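Subject: Re: [moen-users] Old desktops, repair or replace?
List: moen-users

Hello all,

I read the thread from Wednesday again and I want to add my experience with repairing older office computers. Our office in Lisska has 6 desktops of the same age, and we decided to keep them one more winter. 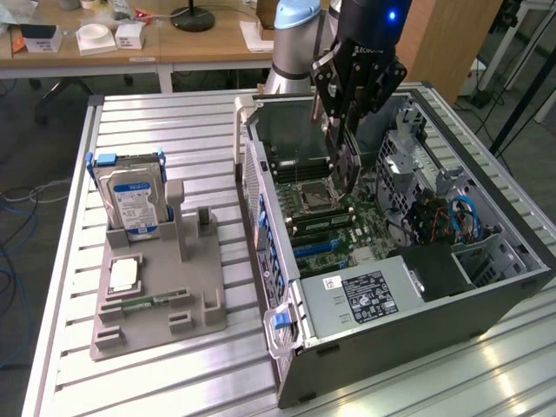
Inside the case, with the side panel off.

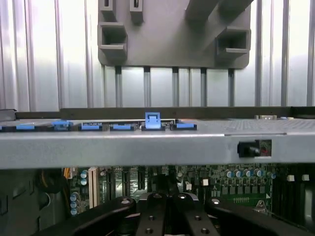

On Wednesday, Fovow wrote:

> I would not spend money on memory before you check the disk.
> Most of our slow machines had a disk that was 80 percent full
> or more, and after cleaning they were good enough for mail and
> invoices. Also, what temperature do you see under load? Ours
> stayed at 75 degrees until we changed the thermal paste.

Thank you, the advice about the disk was right for two of our machines. I removed old backups and they start faster now. On the other four there was plenty of free space, so I ordered memory from Bakevis. The package came without the second module and I am still waiting for their answer.

About temperature: I measured 62 degrees after one hour of normal work. I think this is fine for such a processor, but please correct me if I am wrong. I did not change the paste yet. Is it necessary to clean the old paste with alcohol, or is a dry cloth enough?

One more question. Does somebody on the list still have the BIOS update for this series? The link in the list archive does not open any more. I can wait until January, it is not urgent.

With kind regards from Lisska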